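Candusach folding cell back on two arms after cable refit

The two-arm folding cell at Candusach is running again, and the crew could not be happier with it! Yoga Hartono spent Monday and most of the next morning redoing the cable runs on both arms, checking every tie and every plug from the base up to the gripper.

The trouble started in June, when the left wrist began dropping out partway through a fold. Hartono traced it to a lead that had been pulled a little too tight and was tugging at its connector each time the wrist turned over. The new run leaves a generous loop above the left gripper (it looks like far too much cable until you watch the wrist go round), and the line along the forearm is held down with small white ties. He went through 58 of them in all, counting the ones he cut off and did again.

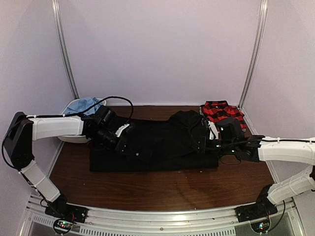

Page last changed: Tuesday, June 22, 2021

With the cables done, the cell went straight back to long folds, one gripper on each end of the garment. Black fabric is the test everyone at Groseck wants to see pass, as it shows so little edge for the software to find. After the refit the cell got through 138 folds with 2 stops, both of them for a sleeve that slipped, and the left wrist never dropped out once. What a relief!

Hartono also reset the zero positions on both arms and tightened the base bolts. Next on his list is a wipe-down of the tabletop and a good vacuum of the vents under the front rail, where lint likes to collect. Mester is sending a spare set of gripper jaws, and Yeoh has promised 11 new shirts for the next round of tests. The old ones have been folded so often that they practically do it themselves.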